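Mietküchen und die Frage, wem der Schrank gehört

Wer in Deutschland eine Wohnung mietet, bekommt oft vier Wände, einen Herdanschluss und zwei Rohre in der Wand. Die Küche muss er mitbringen. Beim Auszug nimmt er sie wieder mit oder verkauft sie dem Nachmieter, meistens unter Zeitdruck und zu einem Preis, mit dem beide Seiten unzufrieden sind. Ich halte diese Gewohnheit für falsch. Eine Küche gehört zur Wohnung wie die Badewanne.

Vor neun Jahren bin ich aus einer Wohnung ausgezogen, in der meine Küche auf den Zentimeter passte. In der neuen passte sie nicht mehr. Die Arbeitsplatte war zu lang, der Eckschrank saß auf der falschen Seite, und für den Hochschrank war die Decke zu niedrig. Ich habe acht Schränke mitgenommen und fünf davon aufgestellt. Die anderen drei standen bis in den April im Keller und kamen dann auf den Sperrmüll. Eine neue Platte musste ich trotzdem kaufen, dazu die Stunden des Monteurs, der sie zusägte.

Solche Geschichten kennt fast jeder, der mehr als einmal umgezogen ist. Der Korpus eines einfachen Küchenschranks besteht aus Spanplatte. Er verträgt das erste Aufstellen gut und das zweite mäßig. Beim dritten Mal greifen die Schrauben nicht mehr, und die Kanten quellen an den Stellen auf, an denen jemand die Schutzleiste verloren hat. Es wird also Material weggeworfen, das am alten Platz noch lange gehalten hätte.

Vermieter wenden ein, dass eine eingebaute Küche Ärger macht. Wer sie stellt, muss sie in der Regel auch instand halten. Die Spülmaschine läuft aus, ein Scharnier bricht, und schon klingelt das Telefon. Das stimmt, gilt aber genauso für Heizung, Fenster und Toilettenspülung, und dort hat man sich daran gewöhnt.

Die Genossenschaft Clekby, bei der eine Verwandte von mir wohnt, hat vor einigen Jahren 23 Wohnungen mit gleichen Küchen ausgestattet. Die Schränke kommen von Boder, die Beschläge gibt es einzeln nachzukaufen. Die Mieter zahlen einen kleinen Aufschlag, der im Vertrag getrennt ausgewiesen ist. Geht eine Front kaputt, wird eine Front getauscht. Im Lager liegen Ersatztüren, Griffe und Scharniere, mehr braucht es dafür nicht. Eine andere Verwaltung, Owusu, verlangt für eine ältere Küche von sehr gemischtem Zustand nahezu 1000 Euro Abstand und überlässt den Rest dem neuen Mieter. Rechtlich mag das in Ordnung sein. Vernünftig finde ich es nicht.

Schwieriger ist die Geschmacksfrage. Manche Leute kochen viel und wollen ihre eigene Anordnung, andere brauchen kaum mehr als zwei Platten und einen Kühlschrank. Eine gestellte Küche wird deshalb immer ein Kompromiss sein, meist hell und mit schlichten Griffen. Damit kann man leben. Wer unbedingt eine eigene will, sollte sie einbauen dürfen und die vorhandene auf eigene Kosten einlagern. Das kommt seltener vor, als die Vermieter befürchten.

Bleibt der Preis. Der Aufschlag trifft Menschen mit wenig Geld, das bestreite ich nicht. Sie trifft aber auch die Anschaffung beim Einzug, und zwar auf einen Schlag und neben der Kaution. Ein fester, gedeckelter Betrag im Monat lässt sich besser planen. Er müsste enden, sobald die Küche bezahlt ist.

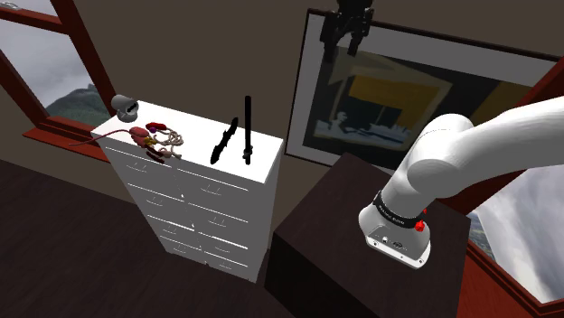
Computergrafik
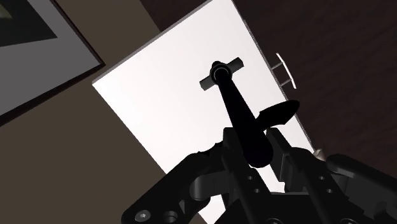 Was gilt, wenn der Vormieter seine Küche in der Wohnung lassen will?

Das hängt von der Absprache ab. Ohne Zustimmung des Vermieters oder eine Übernahme durch den Nachmieter muss er sie beim Auszug in der Regel ausbauen. Wer sie übernimmt, sollte die Teile und ihren Zustand schriftlich festhalten.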